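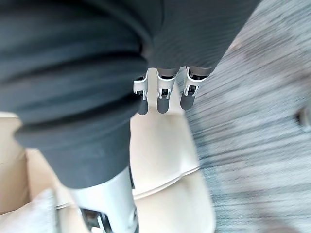
Pollivero Residents' Association
Minutes of the meeting held in the garden lounge, 21 July 2023

The meeting opened at 6:30 p.m. with eleven residents present. Two residents sent apologies.

1. Minutes of the June meeting

Accepted with one correction. Under item 4, "the blankets will be stored in the lounge" should read "the blankets may be stored in the lounge if a suitable box is found."

2. Matters arising

The hallway light on the second floor has been fixed. The bike room key is still missing. The building office will be asked for a copy and the cost will come out of the general account.

3. Winter clothing and blanket collection

The collection closes at the end of the month. Donations so far are mostly sweaters and blankets, with a few coats. The Arrieta shelter has confirmed that it will take clean knitwear and blankets of any size. It can't take pillows, comforters with feather filling, or anything with a broken zipper.

There was a long discussion about packing. Some of the bags brought down in June had been filled to the top and had to be emptied and folded again. It was agreed that:

Thick items are to be folded flat and put at the bottom of the box. Heavy knits should be folded in thirds and not rolled, as rolled ones leave gaps and the lid won't close.

Thin items go on top, with children's sizes kept together in a separate box.

Boxes are to be no heavier than one person can carry to the elevator. Last year several had to be unpacked in the lobby.

Each box gets a label on one short side and on the lid. The label should say what is inside and the size range. Last year's labels were on the lids only and could not be read once the boxes were stacked.

One resident asked whether items with small holes should be accepted. The feeling of the meeting was that a pulled thread is fine and a hole is not. Anything turned down will be offered to the animal rescue for bedding before it is thrown out.

Another resident asked about washing. Items should arrive clean. If a blanket smells of storage it can be put through the basement machines, and the association will pay for the cycle. Please keep the receipt.

Delivery will be by Stuka Moving, who have quoted $200 for one van and one driver. A second quote was $400 and included packing, which is not needed. The Stuka quote was accepted on a show of hands, with one abstention. The boxes need to be at the loading door by 9 a.m. on the day, and the driver will not come up to the apartments.

4. Garden lounge

Sofa. The beige sectional stays by the window for now. A proposal to turn it to face the door was discussed and not carried. Those in favor said it would make the room easier to use for meetings. Those against said people sit there for the view of the trees, and that the sectional is hard to move without marking the carpet. The question can come back in the fall.

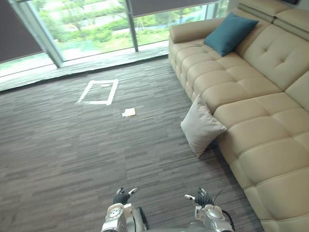 Cleaning of the sofa. Crumbs collect in the seams between the seat blocks. Residents using the room are asked to go over the seat with the brush attachment when they finish. A leather cleaner will be bought and a small patch tested before it is used on the whole sofa. No household sprays should be used on it in the meantime.

Throw pillows. Please leave them on the sofa after events. One was found in the laundry room in June.

Blinds. A resident on the ground floor asked for the blinds to be lowered fully in the evening, as the lights shine across the lawn. Agreed that the last person out lowers them. During the day they can be left at whatever height suits the people in the room.

Carpet. Stement Floor Care has quoted $1,390 to clean the carpet in the lounge and both hallways. Several people thought this was high. The price for the lounge alone was not given. It was agreed to ask for it and to hold the decision until the next meeting. The collection boxes should be out of the room before any cleaning is booked.

Use of the room for sorting. Sorting may go on in the lounge on weekday mornings until the collection closes. Please fold on the sofa or the table and keep the walkway by the window clear. Boxes are not to be left on the window ledge.

5. Any other business

The planting by the side gate needs water in the hot weather. A sign-up sheet will go on the board.

A request for a second coat rack was noted. There is one in storage that may only need screws.

6. Actions

Ask Stement for a price for the lounge only.
Confirm the van with Stuka and send Arrieta the delivery time.
Print labels for the boxes and leave them with the tape.
Buy leather cleaner.
Ask the office for a bike room key.

The next meeting will be held in the lounge at the usual time. The meeting closed at 7:50 p.m.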